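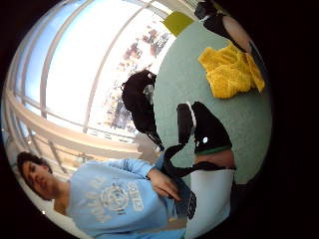
Schwarzer Gurt, grüner Boden, welche Länge für Partnerübungen?

Jolell
14/02/2019
Hallo zusammen, wir machen im März einen kleinen Dehnkurs, Raum mit grünem Boden und großer Fensterfront. Suche noch Gurte, lang und flach, schwarz, zum Festhalten mit der Hand. Reichen 2 Meter oder lieber 3? Bin fast 1,90 groß. Und: rutscht sowas in der Hand, wenn man schwitzt? Muss bald bestelen, danke!

Dekport
3 Meter. Bei 2 fehlt dir beim liegenden Beinstrecken immer ein Stück, gerade mit langen Beinen. Breite 40 mm, schmaler schneidet ein. Baumwolle, kein glattes Nylon, dann rutscht auch nix. Vor dem ersten Kurs einmal waschen, 24 Stunden hängen lassen, nicht in den Trockner. Meine sind darin eingelaufen. Zu lang ist kein Problem, einfach einmal um die Hand legen, aber nicht fest wickeln, sonst kribbeln die Finger.

Tristemau
Kommt drauf an. Alter Bademantelgürtel geht auch ;-)

Ayala
Würde ich wie Dekport machen, aber erst einen zum testen holen. Schnalle aus Metall hält besser, ist halt laut wenn sie auf den Boden knallt. Und bei großen Fenstern nachmittags an die Sonne denken, wir haben die Matten irgendwann gedreht.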